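MAPPLEBECK (November 2022) - Okley, the two-armed assembly robot built by Mapplebeck, has been withdrawn from customer demonstrations after its left hand declined to let go of things. The company is recalling the finger control software on all 24 units now in the field and asks owners to stop using the affected version today, including owners who are sure theirs is fine.

No one has been hurt. One operator's sleeve was held for a while at the Zodport packaging works, and the operator has asked us to say that the sleeve was an old one.

The fault is a grip release failure. When Okley picks up a small part, the hand closes to a set force and waits for the arm to report that the part has been placed. Under the faulty version, a brief loss of signal from the fingertips leads the software to conclude that the part is slipping. It then grips harder. If the part is a steel bolt, nothing much follows. If the part is a small plastic peg, the peg suffers. If it is the cuff of someone who reached in to help, we get a telephone call.

We got the first of those calls in the same week that our sales department sent out a brochure praising Okley's "reassuring handshake." The brochure has also been withdrawn.

Our engineers have been reproducing the fault on the standard fitting board, which asks the robot to put blue parts where they belong. Small pegs cause the most trouble, and they have been given most of the attention. 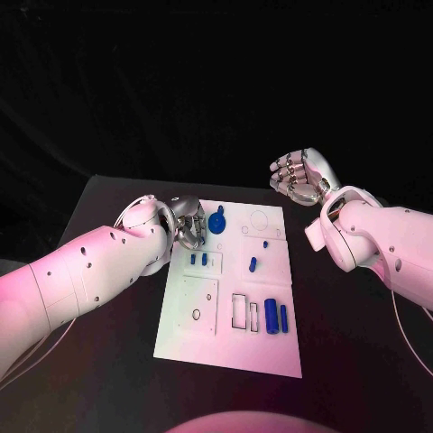

Okley at the fitting board, with the left hand beside the blue gear-shaped part.

Getting the fault to appear was harder than it should have been. Okley behaved beautifully whenever senior management came in. Left to itself through a run of 1,000 pick-and-place attempts, it failed to release the part 18 times, and on over half of those the emergency stop did not open the hand either. The stop cut power to the arms, as designed. The fingers, also as designed, stayed where they were when the power went, so that a heavy part would never be dropped on anybody's foot. We wrote both of those rules ourselves, in different years, and did not introduce them to each other.

This second finding is the reason for a recall in place of a quiet update. An operator who presses the red button is entitled to expect that the machine will give back whatever it is holding. Ours went limp at the shoulder and held on.

The question we hear most often is why testing did not catch it. Testing did catch it, in a manner of speaking. The log from last December contains the entry "hand sticky, wiped with cloth, OK now." The entry was closed the same afternoon. We have since changed the form so that a cloth can no longer be selected as a root cause.

Work on the corrected version is being done on the small parts first, one at a time and at reduced speed, with the release command sent at different points in the movement to see which ones the hand chooses to ignore.
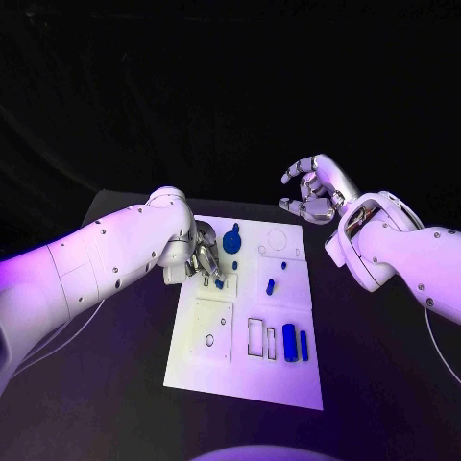

Seidu Gbeho would like it known that the slow speed was never the point. A robot that squeezes slowly is still squeezing, Gbeho told us, and the people on the line at Zodport had been saying for months that the left hand was "a bit keen" before anyone from Mapplebeck wrote it down. Gbeho also asked why the manual tells operators to free a stuck part "by hand" without saying whose.

Those are fair points, and the last one has been passed to the manual's author, who has gone rather silent. The revised manual will tell operators to keep their own hands out of the working area until the fingers are open and the release lamp is lit. The old wording is on page 10 and should be crossed out in ink.

The corrected software does three things differently. A lost fingertip signal is now treated as a lost signal, and the hand holds its present force until the signal comes back. If it does not come back, the arm stops and the machine asks for a person. The emergency stop now leaves a small reserve of power in the hand so that the operator can open the fingers with a separate button, which is yellow. We had wanted green, but the supplier, Huvier, had yellow.

The yellow button has to be fitted by one of our technicians. It is not a large job. Owners will need to clear space behind the machine and find the key to the rear panel, and from experience we suggest starting on the key now.

Until the visit, please do the following. Switch the machine off at the wall, not only at the console. Leave the hands empty before switching off. If a hand is already holding something, let it keep it and call us. Please do not use pliers. One owner has used pliers, and the invoice for a replacement finger is now the subject of a friendly correspondence.

Units that are used only with the right hand are included in the recall. Both hands run the same software, and although the right one has not misbehaved in our tests, it has been asked to do a good deal less.

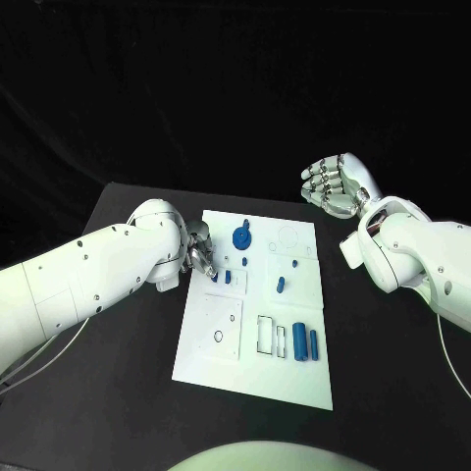 Testing of the new version will go on until the full run has been repeated with no failed releases, and then it will be repeated again with the signal being interrupted on purpose. We expect to begin visits in December. We had a more exact date in an earlier draft of this release and our engineers took it out.

Mapplebeck will pay for the parts, the visit and any product crushed by an Okley hand while running the faulty version. Claims should come with the serial number of the unit and, if possible, the crushed product. Zodport has already sent us a box. The owner of the sleeve has been offered a new shirt and has so far held out for two.

Orders for new machines are still being taken, though none will ship before the recall work is finished. Customers who would prefer to cancel may do so without charge. The sales department will ask why, and you are free to mention the handshake.

Owners who have not had a letter from us should contact the Mapplebeck service desk with the serial number, found on the plate inside the rear panel. Those who cannot find the key to the rear panel should contact the service desk anyway.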